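Slide 1. Title
Good afternoon. I have 15 minutes, so please keep questions for the end. This talk is about rewriting the letters a housing association sends to its tenants.

Slide 2. Where we started
Brellero had 1478 letter templates when we first looked. More than 700 had not been sent in years. Start with the dead ones. Delete them before you edit a single word of the rest.

Slide 3. The rent letter
Read the old opening aloud, slowly. Then the new one: "Your rent is going up in October. You don't need to do anything if you pay by direct debit." Pause. Point out that the amount now comes in the second paragraph. It used to be on page 4.

Slide 4. Testing
We tested in Sudov and Moya. People read the letter, put it face down and told us what they had to do next. In Moya most got the date wrong, so we moved the date to its own line. Sudov asked for bigger type. We did both.

Slide 5. Tools
Zenley holds the templates. It is slow to search but it keeps old versions, and legal wanted that. Skip this slide if time is short.
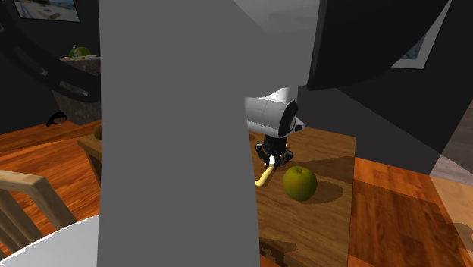 Slide 6. What I would change
Bring the phone team in earlier. They knew which letters caused calls and we only asked them near the end. Also agree who signs off. We had two people approving the same repairs letter with different wording.

Slide 7. Questions
Handout is by the door. Leave the before and after letters on screen.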